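Keep the Old Computer

November 5, 2020

OK so I have 20 minutes before I have to pick up my kid and I want to get this down because it has been bugging me since July.

Everybody I know is buying a new computer. Everybody. School went home, work went home, and the first thing people did was look at the machine in the spare room and decide it was garbage. I get it. It was slow. It made a noise. But I have been to three curbs on my own street in Neltlow this fall and come home with a perfectly decent desktop every time, and I am not a young man and these things are heavy.

My argument, such as it is: the big ugly desktop is the last thing in the house an ordinary person can still fix. We are throwing them out first. That is backwards.

Think about what else you own. The phone is glued. The tablet is glued. The laptop my daughter got for class has the memory soldered down, so whatever she has now is what she has until it dies. My dishwasher has a screw in it that no driver in my house fits. Somebody picked that screw. Somebody sat in a meeting in some building and picked it so that I would stay out. 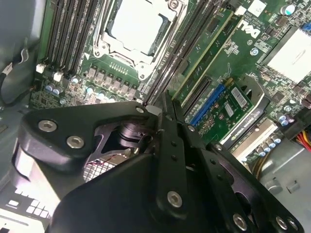 My father fixed radios on the kitchen table, badly, and my mother put up with it for years. There was always a saucer of screws next to the sugar. He wasn't trained or anything, he just wasn't afraid of the back of a thing. That is really what I'm after here. Not skill. Take the cover off a Dell workstation like this one and the motherboard is right there in the open, room enough for a hand, and a 12 year old can see there are parts and the parts are separate. You cannot be curious about a thing you can't get into. My father would of loved it. He'd have ruined a couple, sure, and then he'd have been good at it.

Now the case against me, which I hear mostly from my friend Junpei Amano, who used to sell office equipment over at Katayama and knows more than I do. He says old machines eat power. He says the security updates stop, and then you're sitting there with your bank password on a box that no one is looking after. He says my time is worth something. All fair. The update thing especially, I don't have a great answer, except that there is free software out there that will run on pretty much anything and it's a lot less scary than it was. Not for everybody. Fine for email and homework and reading the paper.

The time thing I don't buy. What was I going to do with the time? I was going to look at my phone.

And power, OK, yes. But making a new one takes power too, and metal, and a boat. I never see that on the sticker. I'm not going to throw figures around because I looked for an hour and every number I found was from someone selling something.

What gets me is the price talk. "It's only 200 dollars for a new one." Only! I grew up in Wosemlow, where 200 dollars was a month of groceries and an argument. And what you get for it is a thin little plastic thing that will be on the curb itself in 2 years. I put 20 bucks of memory into my curb machine and cleaned the dust out with a paintbrush and it's what I am typing on now. It does make a noise. I got used to it.

There is a bigger thing under this, I think. When stuff can't be opened we stop thinking of it as stuff. It turns into a service, sort of, like you're renting your own toaster. Something goes wrong and you feel stupid, and you call a number and wait, and the person on the phone tells you it's cheaper to replace. After enough of that you quit asking. I've watched it happen to smart people. My brother-in-law rebuilt a truck engine in his twenties and last month he threw out a lamp because of the switch. The switch! 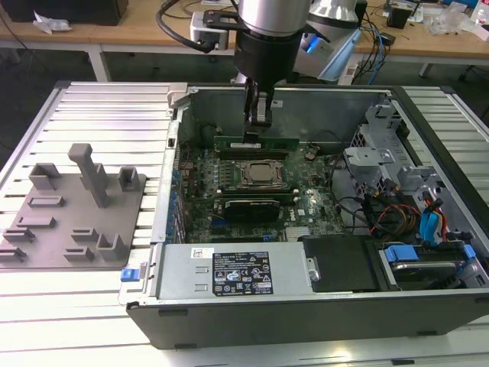
A desktop tower on its side with the panel off.

So what do I want. I want a law, first of all, a simple one. If you sell it you have to sell the parts and print how to open it. People will say that's the government sticking its nose in. Well, somebody's nose is already in my dishwasher.

Second, schools. They teach kids to type and to make slides. Put a dead computer on a table, unplugged, hand out screwdrivers, let them take it to bits. The school up in Sadurora had a shop class until they turned the room into storage. I'd give them my next curb find for free and I'd carry it in myself.

Third is just you. Before you put it out, open it. That's all. Unplug it, give it a minute, take the side off and have a look. There's probably 10 years of dust in there and the fan can't turn. Maybe it's really dead, fine, take it to the recycling place and don't leave it in the rain. But look first. If it scares you ask a neighbor. I bet there's a guy on your block who would be thrilled, we are mostly indoors these days and running out of things to take apart.

Have to go, she gets out at 3 and I still can't find my keys. If you're on my street and you've got one by the door, leave the power cord with it please. People always forget teh cord.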